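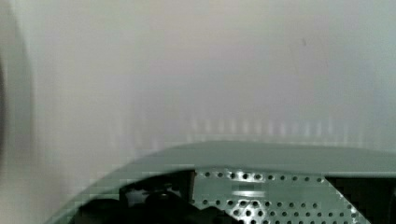
Keeping White Surfaces White

A smooth white surface shows everything. A speck that would vanish on oak or gray stone can be spotted from the doorway, and so can every smear left by the cloth you used to get rid of it. The tips on this page are for painted shelves, white cabinet doors, laminate worktops and white table tops. They don't cover marble, which needs its own care, or raw plaster.

Look before you wipe

Turn off the ceiling light and look across the surface from a low angle, with a window or a lamp on the far side. Dust, grease film and dried streaks all show up this way. Straight from above you will miss most of it.

If there is only one small mark, don't wash the whole thing. Find out what the mark is first. Run a clean fingertip over it.

If it moves, it is dust or a crumb. Pick it up with a dry cloth and stop there.

If it is raised and stuck, it is probably dried food, glue or paint. Soften it before you do anything else.

If it is flat and you can't feel it, it is a stain, or ink, or a pencil mark.

If your nail drops into it, it is a chip. No cleaner will help. See the section on chips further down.

The everyday wash

You need two cloths, a bowl and dish soap. Put 2 teaspoons of soap into a quart of warm water. More soap does not clean better, it just leaves a film that catches dust. Wring the first cloth out until it stops dripping. Wipe in straight lines from one end to the other, overlapping a little each time. Then go over it with the second cloth and plain water, and dry with a towel.

Drying is the part people skip. Water left to dry by itself on a white top leaves dull patches, and in hard water areas they build up over the months. I dry ours with an old cotton pillowcase. Tea towels with a waffle weave leave lint.

On doors and other upright surfaces, wash from the bottom up and rinse from the top down. Dirty water running over a dry door leaves tracks that are harder to shift than the dirt was.

Stuck spots

Lay a damp folded cloth over the spot and leave it for 9 minutes. Set a timer and go do something else. Most food will lift with a wipe after that. If it doesn't, repeat it once before you reach for a scraper.

The scraper should be plastic. An old store card works fine. Hold it nearly flat and push from more than one side. Knives and razor blades will take the spot off, but they also leave fine scratches that fill with gray dirt, and those are there for good.

Marks and stains

Pencil: a soft white eraser. Brush the crumbs off, don't wipe them.

Ballpoint: a little rubbing alcohol on a cotton swab, from the outside of the mark toward the middle. Change the swab as soon as it picks up color. Keep alcohol off painted wood unless you have tried it somewhere hidden.

Coffee and tea: baking soda and water mixed to a loose paste. Leave it on for a few minutes and wipe it off with hardly any pressure.

Turmeric: wash it off right away. What is left usually fades if the surface gets daylight. I had a yellow ring on a worktop that took most of a summer to go.

Black scuffs: try the eraser first, then dish soap. The melamine foam sponges do work, but they are a very fine abrasive. On a glossy finish they leave a dull spot that shows up under the lamp. I only use them on matte paint, and lightly.

Do not mix bleach with any other cleaner. For the jobs on this page you shouldn't need bleach at all.

When it is only the light

Before you scrub at a gray patch, move whatever is standing next to it. A bowl or a bin close to a white surface throws a soft shadow with no clear edge, and it can pass for grime. Blinds and slatted lamps put pale stripes on a glossy top, and these look just like streaks from a bad rinse. Move your head. Reflections move with you and streaks stay where they are.

Chips and worn places

Small chips in painted furniture can be filled. Henrik Kettler, who repainted our hall cupboard, uses a wooden toothpick and puts the paint on in drops. Clean the chip and let it dry overnight. Touch in one thin drop, wait until the next day, and add another if the dip is still there. When it is level and hard, rub it with 200 grit wet-and-dry paper only if there is a real bump, then something much finer.

Be careful with the color. White paint comes in more shades than you would think, and old white has yellowed a bit. Paint a dab on a piece of card, let it dry, and hold it against the surface in daylight.

Laminate is different. Paint won't hold on it for long, so use a repair paste made for laminate and press it in with the plastic card.

How often

Kitchen tops get wiped daily and washed properly once a week. Cabinet doors near the stove need a wash every month. Shelves can wait until they look dusty under the lamp. I take everything down and do the backs and undersides in November, when the windows have been shut for a while and the heating has started moving the dust around.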